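How I Make Coconut Yoghurt Without a Machine

I put off making my own coconut yoghurt for ages because I thought I'd need one of those countertop gadgets. You don't! All you need is a tin of coconut milk, a couple of probiotic capsules and somewhere cosy to leave it (my oven with just the light on does the job beautifully).

First, the milk. Get full fat, and check the label for thickeners. I've been through most of the brands at our Olwood shop and the one I keep going back to is Aveck, which is nice and creamy. Give the tin a good shake before you open it, then warm the milk gently and stir out any lumps. You want it at 40 degrees, no hotter — I ruined my first batch by wandering off to hang out the washing.
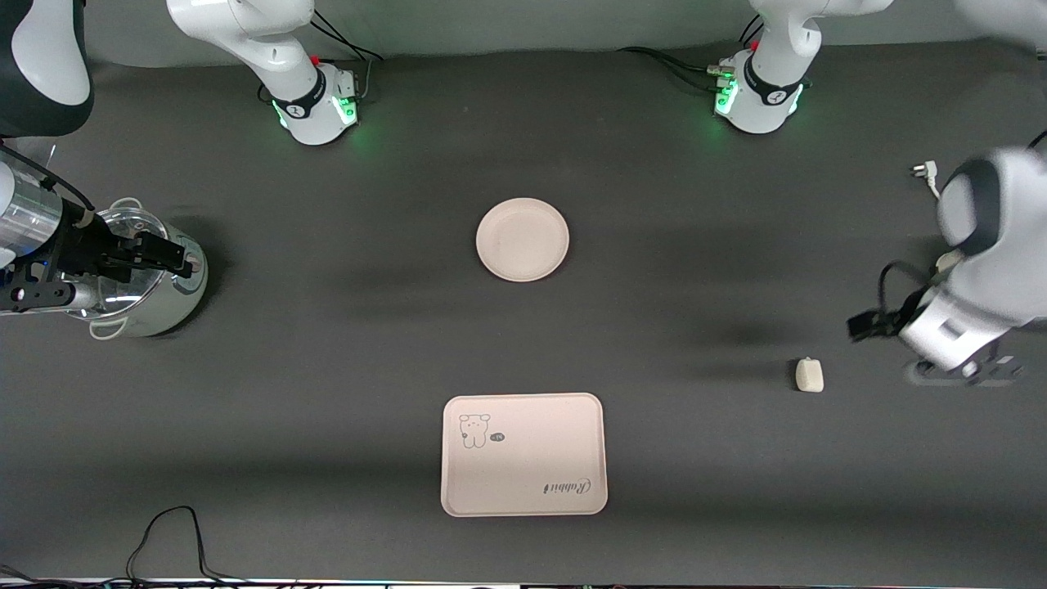
A clear glass pot, gripped at the rim.

Take the pan off the heat and open 3 capsules into it. Throw the casings away and stir the powder in with a wooden or plastic spoon. Then pour it all into a very clean jar, cover the top with a bit of muslin and an elastic band, and leave it alone. Mine takes 20 hours in winter. In August it was done so much sooner that I nearly missed it, so start tasting early if your kitchen is hot.

What you're after is a clean, lemony tang. A bit of separation is normal and stirs back in. Pink or black spots, or a smell that makes you pull a face, mean the whole lot goes in the bin, jar contents and all, no scraping the top off!

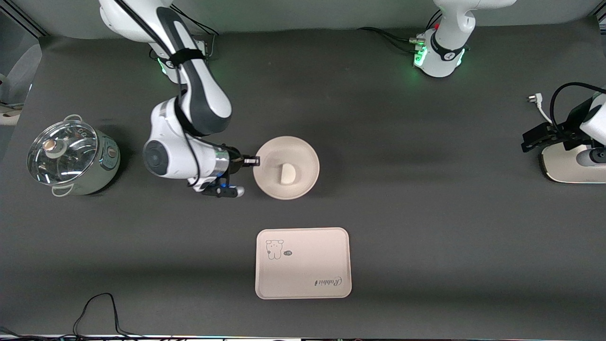

Cooking pot, beige bowl and tray on a dark grey tabletop.

Now put the lid on and get it into the fridge overnight. It'll look disappointingly runny when it goes in, but the coconut fat firms up in the cold and by breakfast you can stand a spoon in it (well, lean a spoon in it). If you like it thicker still, strain it through the muslin for a few hours and you've got something very close to cream cheese. I mix that with chives and salt and eat far too much of it on toast.

It keeps for five days in my fridge. Save a couple of spoonfuls to start the next jar, though after a few rounds mine goes weak and I open fresh capsules again.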